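From: Ya-wen Liu
To: Tronddale Neighbors list
Date: 20/05/2021
Subject: Re: Folding tables for the July swap

On the subject of tables, Porna Rentals wrote:

> Our resin tables are rated for outdoor use and will not
> sag, stain or fade. For an event your size we suggest 25
> tables at the weekend rate, with delivery included inside
> town limits. Most groups find renting cheaper than owning
> once storage is counted.

Thanks to whoever forwarded this. I read it twice and I'm not sold.

"Will not sag" is a big promise. We had tables from a different outfit at the last swap and the one under the cookbooks had a dip in the middle by lunch. Maybe Porna's are better. I'd like to hear it from somebody who has put books on one, and I don't mean a brochure.

Also, where does 25 come from? They have never seen the Mivamora lot. Last time we used 11 tables and two of those had nothing on them but coats. If people want more room for plants, fine, let's talk about plants, but I don't see why the rental company gets to decide how big our swap is.

The storage argument doesn't hold up for me either. The shed behind the Miettinen hall is dry and half of it is old banners. We could throw out the banners. And "inside town limits" is a phrase I'd want explained before anyone signs, given that the lot sits on the county side of the road. I asked them by email and got the same brochure back.

What I would look at on any table, rented or bought, is the legs. Tops get scratched and it doesn't matter. Legs are what go. Push sideways on one before you pay for it, and look at where it joins the rest. If the seller won't let you turn the thing over, walk away.
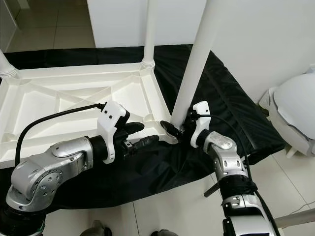 White plastic table frame, leg end.

I'm willing to be talked out of buying. What I want first is a written price with the delivery charge on it, the deposit terms, and what they bill us for a cracked top. "Normal wear is expected" could mean anything. If that shows up before the next meeting I'll read it. If all we have is the brochure, I'm voting no.

Somebody also asked about tents. One fight at a time, please.

Ya-wen

Tronddale Neighbors list | Contact the list owner | Messages copyright their authors | Back to top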